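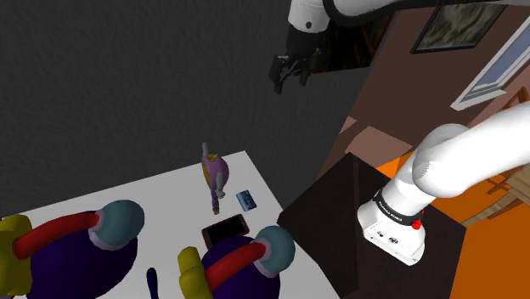 Skarka College, Department of Work and Technology Studies

Chapter 4: When the Arm Joins the Team

I spent the better part of a year at a returns centre run by a company I'll call Nivamora, and I still think about the tea room there more than the machinery. That's where I learned what automation does to a job. People would come in, put the kettle on and tell me (whether I'd asked or not!) which bits of their day had gone missing.

Returns work is a funny trade. One bench might have toys on it, then a phone, then something flat like a card, and every item has to be picked up, checked and sent the right way. A good sorter does this without thinking much about it. Getting an arm with two fingers to do it is another matter, and a lot of the planning at Nivamora was done in simulation, with a rendered arm over a rendered table, months before any real bench was moved. The fingers hang there open over a mess of odd shapes, and someone has to decide which one they go for first. A phone lying flat gives you very little to grab. A teapot sort of shape with a big curved handle gives you plenty, but where's the middle of it?

Now, the sorters had opinions on all this, and they weren't asked for them until May. By then the layout was settled. I remember one woman looking at the simulation over her sandwich and saying she'd never let things get that close together, she'd spread them out first with her forearm. It took her ten seconds to say and it changed the whole feeding step.

Before the change, a sorter on a decent shift cleared 700 items. Afterwards the bench cleared 905, and the target crept up to 1,080 before the union rep got hold of it and talked it back down to 905. Whose 905 was it, though? The arm did the plain lifting. The person beside it got the tangles, the leaks and the parcels that smelled funny, all day long, with no easy ones in between to catch your breath on.

I want you to keep that in mind as we go, because most of the writing on this subject counts jobs lost and jobs gained and leaves it there. We'll get to the counting in section 4.3. First I'd like to look at what's inside a job, task by task, and we'll start with the sorter's bench and a method called the Platus grid. Grab a pencil, you'll be drawing one of your own.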